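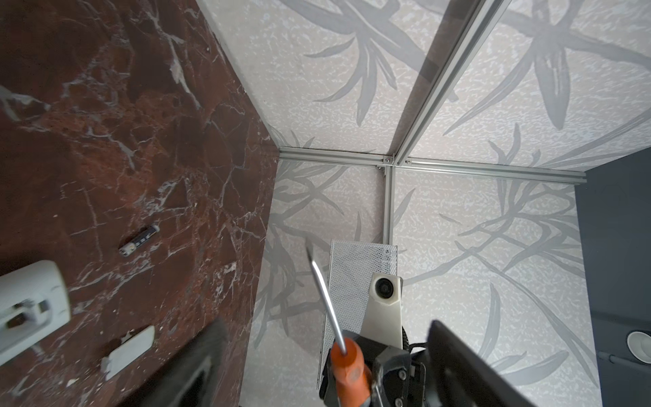
I did not mean to watch all of Bindstead. I had a cold, I had a blanket, and I had read one too many group texts about the woman who bakes bread in the middle of everybody else's arguments. So I put on the first episode at lunchtime and surfaced two days later with a sore neck and very strong feelings about a man called Kurian.

If you haven't seen it, the setup is simple enough. A dozen strangers move into an old hotel on the Hokgate waterfront and have to keep it open to paying guests for the whole of May. One of them is secretly on the owner's payroll. Everyone else gets to vote people out at breakfast (breakfast! before coffee, half the time!) and the guests vote too, on little cards slipped under the office door.

The guests are the part I love. A retired couple complained about their pillows in episode three and accidentally ended Kurian's entire game, because he'd told the others he was up at dawn changing the beds. He was in the boathouse, asleep. I screamed so loudly my neighbor texted.

And then there's Lempi Kiiskinen, the bread woman. The fan forum has a thread about her that had reached 1480 posts when I last looked, and most of them argue that she's the mole. She never raises her voice. She never seems surprised. In the laundry room fight she walked in, picked up a tray, said "that's a lot of towels" and left. People have it on mugs now.

I got her on the phone last week, and she laughed for a good while before she answered anything. "I was just tired," she told me. "We had 800 rolls to make for that wedding. I wasn't plotting, I was waiting for dough." She wouldn't say whether she's the mole, of course. She did say the oven in room service smelled of fish all month.

My own money is on Proltano, the quiet one who keeps offering to do the accounts. Watch his face when the bill for 708 comes in — he knows that number before she reads it out. My sister says I'm imagining things and that it's obviously the gardener. We have a dinner riding on it, and the finale can't come soon enough for either of us.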